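Clamirow 格纹擦碗巾，用了一阵子，随便写写

2023年6月27日 分类：厨房小物

白底，细细的紫蓝色格子线。先说结论：能买，别一次囤太多。

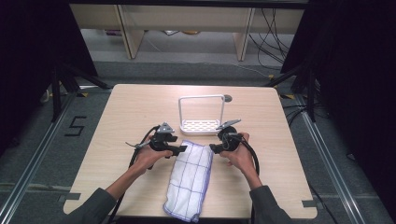

Kai Ostermann：我家也是这款，想问你那条洗过以后缩水没？我的短了一截，对折以后两边对不齐，强迫症看着难受。另外格子线掉色吗？没敢跟白衬衫一起洗。

先回 Kai。缩了，主要是长的那个方向，我量过，缩了2厘米。第一次洗完就缩到位了，后面没再变。对不齐的话趁半干的时候拉一拉，四个角扯平再晾，会好很多。掉色没发现，不过我也没跟白衬衫一起洗过，不敢打包票。

好，正文。

在 Zamgate 上买的，13块一条，运费另算。包装就一个纸套，拆开有股浆水味，新布都这样。第一次用之前一定要洗，不洗基本不吸水，水在布面上滚来滚去，擦个盘子擦半天。我头一天就没洗，差点给差评。洗过两遍以后完全是另一块布。

吸水：满意。晚饭的碗盘，两口人的量，一条擦到底，最后有点潮但还能用。玻璃杯擦完会留一点毛，头几次比较明显，对着灯看得见。后来少了，没有完全消失。介意的话杯子单独用一块细布。

厚薄：偏薄。好处是干得快，搭在水龙头旁边一晚上就干透，没有那种捂出来的味道。坏处是端热锅别指望它，叠四层还是烫手，我试过了，别学我。

尺寸：对我来说刚好。习惯竖着折成长条，往桌边或者台面边上一搭，随手抽起来就用。折三折最顺，折四折太窄，老往下滑。带格子线有个意外的好处，照着线折就行，不用比来比去，折出来比纯白的整齐。当然皱还是会皱，棉布嘛。熨不熨随你，我是不熨的，擦碗的东西熨什么熨。

耐脏：一般。白底，酱油、番茄、咖啡，样样显。咖啡渍当天搓肥皂能下去，隔夜就留个淡黄印子。我有一条已经降级去擦灶台了。想省心买深色的，不过深色那款我摸过，手感硬一点，不知道是不是染料的关系。

洗涤：标签上写最高92度，我平时就40度跟毛巾一起转，偶尔烫一次。柔顺剂别放！放了吸水立刻变差，要再洗两三回才缓过来。烘干机没试过，家里没有。

缝边：这里要扣分。一条好好的，另一条洗到第五六次，角上开了线，线头越拉越长。自己缝了几针，丑是丑了点，能用。写信问过客服，回得倒快，说可以换，寄回去的邮费自己出。为一块布跑趟邮局，算了。

跟别的比一下：

Kasten 的华夫格：更厚，更吸水，擦锅更爽，但是干得慢，天一潮就有味。价钱差不多翻倍。

Woltalance 的亚麻款：擦杯子最好，一点毛都没有，亮。贵，而且头一个月硬得像纸板，得耐着性子养。包装上印着"1932年老花样"，花样我倒没看出老在哪。

Clamirow 这条夹在中间，样样都过得去，没有特别拔尖的。日常擦碗够了，便宜，坏了不心疼。

再说个收纳的事。之前我图省事，把布跟海绵放一块，海绵的水全渗过来，布角永远湿的，过两天就有味了。后来分开，海绵架放里面，布搭外面，中间空出一掌宽，问题解决。海绵架最好挑底下带孔的，不然底下积一层水，滑腻腻的，刷起来烦死人。这跟布没多大关系，顺嘴提一句。

打分的话，吸水四星，做工三星，价钱五星，总的给四星把。缝边要是改好了我再加半颗。

会不会回购：会，九月打算再买两条，把擦灶台那条彻底换掉。到时候如果缝边还是老样子，回来改分。

补一句，有人问能不能当餐垫。能铺，就是太软，碗一挪它跟着跑，吃顿饭要拉好几次。还是老老实实擦碗把。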